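Noise and Reading Speed in the School Library at Zastasbridge
Project report, second semester

3. How we collected the data

We asked 31 students to read one text of 2000 words in two conditions. In the first condition the library was quiet. In the second one we played a recording of the cafeteria at lunch time. Each student read alone and wrote down the time when finished. The text was a chapter about the river Paiva, and none of the students knew it before. 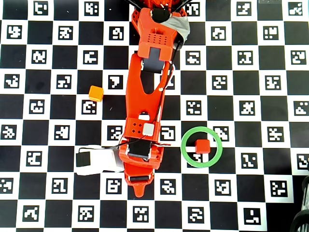
Fig. 2. Orange arm over the checkerboard mat, with two small cubes.

The mean speed in the quiet condition was 273 words per minute. With the noise it became lower for most students, but for a few it stayed the same, and these were mainly students who told us they always study with music. We did not expect this and we had no question about it in the form — we added it in April, which was too late for the first group.

A second problem is the order. All students read first in silence, so in the noise condition they could be already tired. If we repeat the project, half of the group should start with the noise.

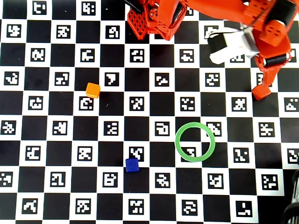

Florêncio Amaral wrote on our draft that speed alone does not say much, and that we should also check what the readers remember after the text. We agree with this remark. A short test of understanding will be in the next version, if the library gives us the room again.

4. Sources
The cafeteria recording, our own forms, and the reading guide from Forkska.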